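I first wrote to Ji-hoon Lim in March, when everything was closing and I had a lot of time to read papers I only half understood. His was on growing thin crystal films for thermal sensors, and I got to page 4 before I had to look something up. He wrote back the same night. It took us until this fall to get on a call for longer than ten minutes, and by then I had a whole page of questions, most of them silly.

Ji-hoon runs the growth side at Virnitz, a small company that makes detector material for other people's instruments. If you've ever used a thermal imager to find a drafty window, you've used a cousin of what he makes, though his end up in gas monitors and furnace controls. The sensors have to be cold to work well, and the cooling is where the money goes.

"People think the chip is the expensive part," he told me. "Then they see the bill for the cooler and the vacuum can, and they go quiet for a minute."

His project is called Lurkon. (I asked what it stands for. It doesn't stand for anything, and I got the feeling I wasn't the first to ask.) The goal is a sensor layer that runs warm enough to get by with a cheap thermoelectric cooler, the kind you'd find in a picnic box. To get there his team stacks very thin layers of two semiconductors, over and over, and the thickness of each pair decides what wavelength the stack will pick up. The current recipe has 104 pairs. 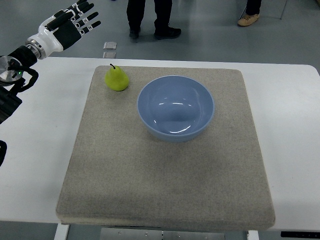 I wanted to know what happens when one of those layers comes out wrong, and he laughed at me, kindly.

"One of them always comes out wrong. The question is which one. If it's near the bottom, everything you grow on top inherits the mistake. Near the top, you can sometimes live with it."

A run takes most of a day, and you can't really stop in the middle. The chamber is pumped down to almost nothing, the metals are heated until they give off a faint beam of atoms, and little shutters open and close in front of them on a schedule. Ji-hoon used to sit through whole runs when he was a student. He says he could tell from the sound of the shutters if the timing had slipped, and I believe him, because he did an impression of it over the phone and it was very good – a kind of dry double click, with a pause I would never have noticed.

These days the schedule is kept by a program named Ramon, which somebody wrote years ago and which everybody talks about like a grumpy coworker. Ramon doesn't like being restarted. Ramon wants his log file closed before you leave. I heard more about Ramon than about the physics for a good part of our first call, and I have no complaints!

The part I'd gotten completely wrong from the paper was the testing. I'd pictured somebody pointing a finished camera at a candle. What they do first is cut the wafer into small squares, wire up a few of them, and measure how much current leaks through in total darkness. Less leakage is better, and the leakage climbs fast as the sample warms up.

"You want to be bored," Ji-hoon said. "You cover everything, you block every bit of stray heat, and you hope the meter shows you nothing interesting. Then you warm it up a little and hope again."
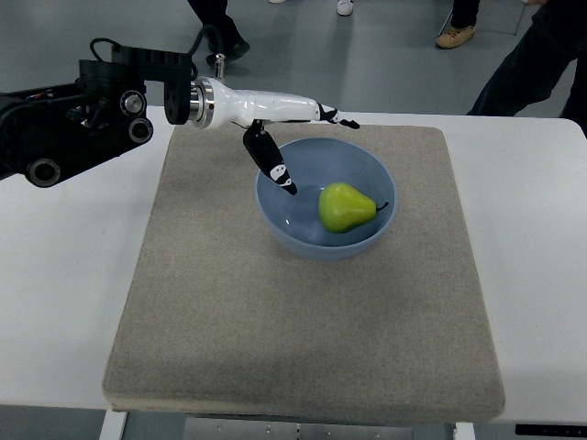 He's been at this long enough to have grown 2,030 wafers, which he knows because they're numbered and he's never reset the count. I asked how many of them were good. He thought about it and said 70, then said that was generous, then said it depended on who was buying. Some of the bad ones turned out to be useful for calibrating the ovens, so they've been in and out of the furnace more often than anything he's proud of.

We got onto the subject of notebooks, which I always ask scientists about. His are paper, with a one-word grade in the margin for each run. The top grade is "Ok." I told him that seemed harsh and he disagreed.

"If I write 'great,' I have to explain it to somebody in five years. 'Ok' holds up fine."

There's a real question about whether the Lurkon material can be made at a sensible price on bigger wafers, and he didn't try to sell me on it. The small ones come out fairly even from the center to the rim. On a larger one the edge runs a bit thin, so the outer sensors see a slightly different color of heat than the ones in the middle. You can correct some of that in software, but he'd prefer to fix it in the chamber, and his plan for the winter is to change the angle of two of the sources and grow the same boring test layer again and again until the edge behaves.

I asked if I could call back once he had the first of those. He said yes, but to try him in the evening, after Ramon's log is closed.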